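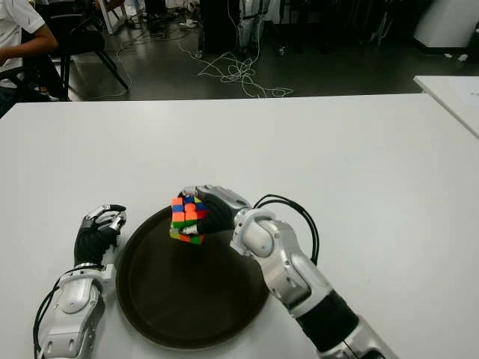

Happy new year, all. I'm three days back on the bike after Christmas and my legs feel like somebody else's, so I thought I'd use my slot in this issue to get you signed up for the spring ride before the rest of you come to your senses.

The plan is the coast and back over two days, staying the night at Jakoria. It's 19 miles further than last year's route, mostly because we're going round the big hill at Lesetti and not over it. I know some of you liked that hill. I was sick in a hedge at the top of it, so I've used my one perk as organiser and taken it out. Anyone who really wants the climb can peel off at the garage and meet us at the café on the other side - we'll order you a tea.

We've got 30 places and that's a firm limit, as the bunkhouse won't squeeze in any more (I did ask, twice!). Sihan Xiong is driving the van again, so you can send one soft bag each. Soft, please. Last year we had a suitcase with wheels in there and it spent the whole trip rolling into the spare wheels and the bananas.
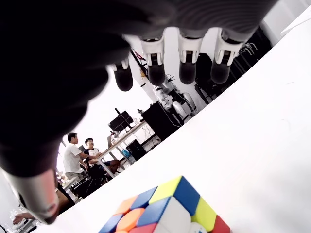 Raimo Vuorinen
Rides Organiser

Now, training. The Woldegiorgis loop starts again next week, leaving from the library car park at half past eight. There are two groups. Zixuan Luo has the quicker one and I'll be pottering along with everybody else, with a cake stop that is longer than it should be. Mudguards on, please, and proper lights front and back, even if the forecast is good. The lane down by the river is still covered in gravel from the floods, so we're using the top road until the council gets round to sweeping it.

If you've never ridden two long days in a row, come and do a couple of the January loops and see how you feel. The second morning is the hard bit. Your backside knows exactly what's coming and you've still got to sit on it. Eat a big breakfast, start slowly, and don't try out new shorts that weekend, whatever bargain you picked up in the sales.

One bit of good news to finish with - Xiaoqing Yin has totted up her mileage for last year and it comes to 3300, a good chunk of it on that old steel tourer with the squeaky saddle. Well done, Xiaoqing! She says she's having a quiet year this time. She's also the first name on my list for the coast, so make of that what you will.

Names to me by email or at the next loop, and tell me if you don't eat meat so I can let the bunkhouse know.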